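Guest Bath Towels: What Changed
12/10/18

The towels in the guest baths have been switched over. If you have stayed in one of the Murkano units since November, you may have noticed that the old white ones are gone. They went gray after a year of washing and we were tired of replacing them. The new ones are pink terry cloth. We ordered 48 to start, which covers every unit with a few left over for the linen closet on the second floor.

A few of you asked why we picked pink. Guests were mixing up their towels with the pool towels, which are also white, and the pool towels kept ending up in the wrong hamper. Now the pool towels stay white and the bath towels are pink, and the two loads get sorted in a minute or less. Valquíria Rocha, who runs the laundry, chose the shade from a card of samples. The darker one she liked better bled in the test wash.

The towel bars are new too. The old ones were the stick-on kind and 11 of them had come off the wall by the end of summer. The replacements are straight round bars in a dark gunmetal gray with square brackets, and they are screwed in. Guerra did the drilling over 2 days. The whole job, with the bars and hardware, came in at $700, a little under what we had set aside.

Please hang towels the same way in every unit when you turn a room over:

Fold the towel in half the long way, then lay it over the bar with the longer side in front.
One bath towel per bar. Two on the same bar will not dry by morning.
Leave a bit of the bar showing at one end so there is room for a washcloth.
It does not have to look ironed. If it is clean and off the floor, it is fine.

Used towels go in the canvas bag behind the door, even if they look as though they were never touched. Do not put them back on the shelf. Wash them apart from the sheets, warm water, half the soap you would normally use, and no fabric softener. Softener makes terry cloth feel nice for a week and then it stops soaking anything up. If you find a pulled loop, snip it with scissors. Pulling on it makes it worse.

Makeup stains have been the main problem so far. Valquíria has been rubbing plain dish soap into the spot and letting it sit before the wash, and most of it comes out. Anything that doesn't come out goes in the rag bin by the dryers and gets written on the sheet there, so that we know when to order more.

The bathmats have not been changed yet. We looked at a set from Trundik and another from Ukis and have not decided. If you have an opinion about rubber backing, leave a note in the office before the next order goes in.
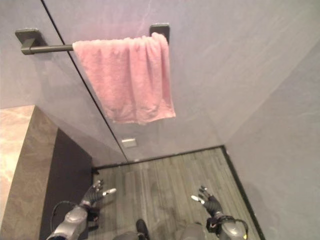 One of the new pink towels on its bar.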